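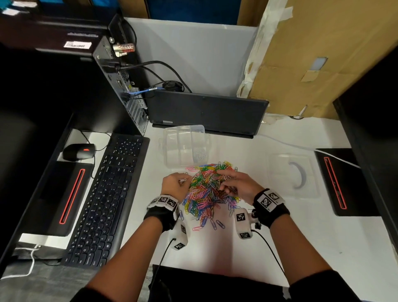
Speaker notes, short talk, Sketley workshop
Slot is in March, after the coffee break. Please speak slowly.

Slide 1. Title
Say thank you to Cletus Haverford for the invitation. Say the name of the project one time clearly: Juso. Then go on.

Slide 2. The question
We want to teach a robot to sort small parts from human demonstrations. Most of our earlier data came from teleoperation. It is slow, and the operator moves in a way that no person moves at a desk. So we ask: can we record the bare fingers at work, and put the tracking only on the wrists?

Slide 3. The task
Paper clips in a heap, many colors. The person takes one clip at a time. Point to the left hand, it holds one silver clip between thumb and fingers. The right hand is spread over the other side of the heap. I like this moment for the talk, the two hands do different things and both matter for the policy.

Slide 4. Wrist tracking
Straps with square markers on both wrists, and one sensor module with more markers on each. The camera looks from the head. The markers give the pose of the wrist. Fingers stay free, and this was the main wish of our demonstrators.
If someone asks about the cables: yes, the modules are wired. A wireless version is planned with Kettler, but I have no result to show.

Slide 5. Data
183 demonstrations, 9 people. We held out 36 demonstrations for testing. Do not read the table, only say these numbers.

Slide 6. Result
The policy trained on wrist data together with head video picks a single clip more often than the one trained on video alone. The difference is clear for the first clips, and becomes small when the heap is almost finished. We think the clips then lie flat and are easy for both. This we did not test yet, so say "we think".

Slide 7. What fails
Clips that hook together. The policy lifts 3 or more and does not notice. Also when one hand covers the other, the markers are lost for a short time. We fill the gap with the Cledine filter. Long gaps we throw away.

(Skip slide 8 if the chair shows the yellow card.)

Slide 8. Next
Other small parts, first screws. Same desk, same straps.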